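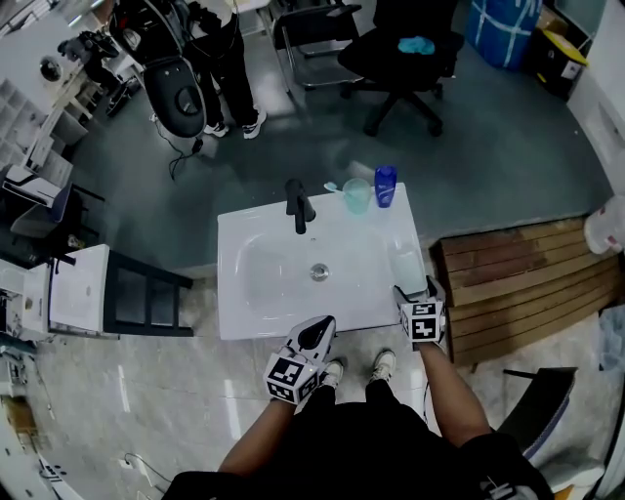
Changes to the Skin Care and Esthetics Program at Nultley

The Nultley Institute of Beauty and Wellness will introduce a revised skin care and esthetics program with the class that enters in May. The revision affects the order of coursework, the operation of the student clinic, and the way in which practical work is assessed. Students who are already enrolled will complete their training under the present arrangement unless they ask in writing to transfer. Graduates, clinic clients, and partner salons are asked to read the sections that apply to them.

Order of Coursework

Under the current program, students begin facial treatments in their second week and study sanitation, skin structure, and client consultation alongside their practical classes. The revised program places these subjects first. Entering students will spend their opening term on hygiene, the structure and common conditions of the skin, product ingredients, and the conduct of a consultation. Practical facial work will begin once the written examination in these subjects has been passed.

The change was proposed by Shu-fen Chow, Director of Esthetics, following a review of student records and conversations with salon managers who employ our graduates. The managers were satisfied with the standard of massage and makeup work. Several told us, however, that new employees were hesitant when a client arrived with a skin complaint, and were uncertain whether to proceed with a treatment, modify it, or decline it and suggest a visit to a physician.

"A good facial starts with a conversation," Ms. Chow wrote in her report to the faculty. "We have been teaching that conversation in pieces, between other lessons. Our students should have it firmly in hand before a client sits down."

Waxing and brow shaping will remain in the second term. Lash services, formerly an elective, will become part of the required program. Body treatments will continue to be offered as an elective in the final term, subject to enrollment.

Student Clinic

The student clinic on the ground floor of the Rampersad Building has provided 3667 appointments since it opened to the public. It will continue to offer facials, brow services, manicures, and makeup applications at reduced prices, with all services performed by students under the supervision of a licensed instructor.

Appointments for facials will be lengthened by a quarter of an hour to allow for a full consultation. New clients will be asked to complete a short form on arrival, listing current medications, known allergies, recent skin procedures, and products used at home. Returning clients will be asked to review their form at each visit and to sign it again if anything has changed. Forms are kept in a locked cabinet in the clinic office and are available only to instructors and to the student performing the service.

Clients who have recently had a chemical peel, laser treatment, or injection are asked to mention this when booking. In most cases the clinic will recommend that the appointment be moved to a later date. There is no charge for rescheduling.

The clinic will also open on Saturday mornings during term. Saturday appointments are limited to express facials and brow services and may be booked by telephone or at the front desk. Walk-in clients will be accepted when a station is free. Clients under the age of 16 must be accompanied by a parent or guardian throughout the visit.

Prices for existing services will not change before the end of the academic year. Gratuities are not expected. Clients who wish to leave one may place it in the box at the front desk, and the amount collected is added to the student supply fund each term.

Assessment of Practical Work

Practical examinations have until now been marked by a single instructor. Beginning with the entering class, each examination will be marked separately by two, neither of whom will have taught the student in that subject during the same term. Where the two marks differ by more than the permitted margin, the work will be reviewed by Wai-kit Yau, Head of Assessment, whose decision will be final apart from the usual right of appeal.

Marks will be given under four headings: preparation of the station, consultation, performance of the service, and home care advice. A student must pass under each heading. A high mark for performance will no longer make up for a failing mark in preparation, and students who fail under one heading only may repeat that portion without repeating the whole examination.

Mr. Yau will hold an information session for instructors before the start of term. Copies of the new marking sheets may be collected from his office on the second floor, and instructors are asked to destroy any older sheets that remain in their classrooms.

Kits and Supplies

The entering class will receive a new student kit, assembled for the Institute by Ciltura. It contains brushes, spatulas, mixing bowls, headbands, towels, and a starter set of cleansers, toners, and masks for normal, dry, oily, and sensitive skin. All products in the starter set are free of added fragrance. The cost of the kit is included in the program fee and will be shown as a separate line on the student's account.

Students are responsible for the care of their kits. Brushes must be washed and disinfected after each client, and disposable items may not be used a second time under any circumstances. Replacement items may be purchased from the supply counter at cost. Personal products may be used in practice sessions with the instructor's approval, but may not be used on clinic clients.

Uniform requirements are unchanged. Closed shoes must be worn in all practical areas, hair must be tied back, and nails must be kept short during facial and massage classes. Students with religious or medical needs relating to the uniform should speak with the Office of Student Services before the first day of class.

Tusomach Scholarship

The Tusomach Scholarship will be offered again this year. There are 3 awards of $3000 each, to be applied toward tuition for the esthetics program. Preference is given to applicants who are returning to education after an absence and to those who have worked in a salon or spa in a support position, such as reception or laundry.

Last year the Institute received 41 applications, many of them of a very high standard. Applicants who were not successful are welcome to apply again and may use the same letters of reference, provided that the person who wrote each letter confirms it by e-mail.

A complete application consists of the form, a personal statement of no more than two pages, and two letters of reference, one of which should come from an employer or teacher. Photographs of previous work are not required and will not be considered. Finalists will be invited to an interview with Ms. Chow and a member of the admissions staff.

Notice to Partner Salons

Salons that accept our students for work placements will receive a revised placement agreement by mail. The principal change concerns supervision. Students may perform services on paying clients only when a licensed esthetician is present in the same room, and the supervising esthetician must sign the student's logbook at the end of each day. Students may assist with reception and cleaning duties, but these may not take up more than one quarter of placement hours.

Salons that wish to continue in the partnership should return a signed copy of the agreement before the next placement period. Salons that wish to join for the first time may request an application packet from the Placement Office, which is open on weekdays from 9:00 a.m. to 4:00 p.m.

Questions about coursework should be directed to the Department of Esthetics, and questions about fees and kits to the Office of Student Services. Clinic appointments are made through the front desk.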